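Why do baskets have holes in them?
14 February 2024
By the Sunik Kids' Page

I used to think the holes in a storage basket were just there to look nice. Then I started wondering about them (I wonder about all sorts of things when I should be tidying) and I found out they've got a few jobs to do!

First, holes let air in. If you chuck a slightly damp swimming towel into a box with solid sides and a lid, it stays damp and gets smelly. Yuck! In a basket, air can creep in through the sides and help it dry.

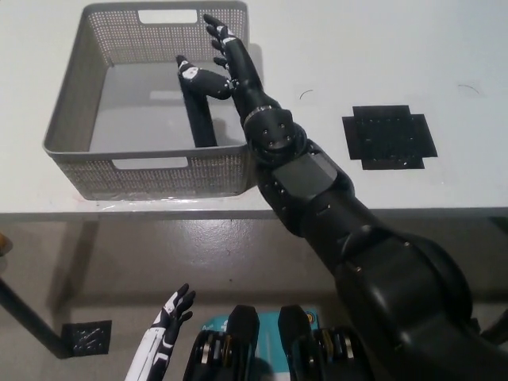
Holes save plastic too. Every little hole is a bit of basket that didn't have to be made, so the whole thing is lighter to carry. And you can peep through the sides to see what's in there — very handy when you've lost one sock.

Now think about the bottom. Some baskets have a smooth, solid floor, and I like those best for small things. Pencils and building bricks can't poke through!

Then there are the biggest holes of all, the handles. They're usually near the top, so your fingers can slip in and the weight hangs below your hands. Try lifting a full basket from underneath and you'll soon see why — it wobbles like mad.

More from Sunik
Why do drawers get stuck?
3 ways to fold a jumper
What is plastic made of?

Contact us | © Sunik | Back to top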